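Tangen Modular Desk Storage
Institutional and Education Range

Print this page | E-mail this page

The Tangen range provides storage for shared desks, reading rooms, front offices and study areas. It was developed by Skendale for organizations that furnish many workstations at one time and need parts that can be reordered in later years without a change in size or finish. The range consists of trays, letter sorters, drawer inserts and upright holders, all of which are planned on a common grid of 74 millimeters.

Each Tangen tray is supplied flat and is assembled without tools. Trays may be stacked up to 4 high on an open desk. Where a higher stack is required, the Imance side rail should be ordered separately and fixed to the wall or to the rear panel of the desk. The rail is sold in pairs and includes screws for wood and for drywall.

Purchasers often ask whether items from other suppliers can be kept in use beside the range. In most cases they can. Small containers for pens, scissors and rulers with a flat base will stand in the open bay at the rear of the tray, and the bay has a raised edge to keep them in place when the desk is moved.

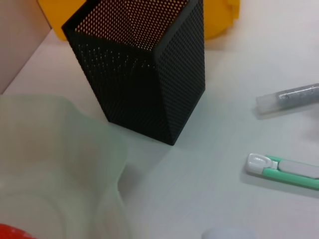 The drawer inserts are made to suit the Favden pedestal and will also fit most drawers with an inside width of 400 millimeters. Customers with older pedestals are advised to measure at the back of the drawer as well as at the front. Inserts cannot be trimmed, and trimmed inserts are not accepted for return.

Finish and care

All parts in the range have a powder-coated finish in white, slate or moss green. Surfaces should be wiped with a damp cloth and a mild soap. Bleach and abrasive pads will dull the coating and are not covered under the terms of the guarantee. Label strips are replaceable and may be ordered in packs under the same product code, followed by the letter L.

Use in shared buildings

The range was first supplied to a college library, where 1,861 trays were installed over one summer. Irfan Nair, who managed the furnishing contract for Skendale, recommends that a single color be assigned to each floor. "Items do travel," he notes. "A member of staff who finds a green tray on a white floor knows where it should go back to."

Ordering

Orders from schools, libraries and public offices are handled by the contracts desk under Temitope Adebisi. A written quotation is issued on request and remains valid until the end of the following month. Samples of one tray and one drawer insert may be borrowed before an order is placed – return carriage is paid by Skendale. The current price list applies from May and replaces all earlier lists.

Delivery is made to the ground floor unless another arrangement has been agreed in writing. Deliveries to upper floors require an elevator and a named contact on site before 10 a.m.

Share (12) | Comments (0)
Print this page | E-mail this page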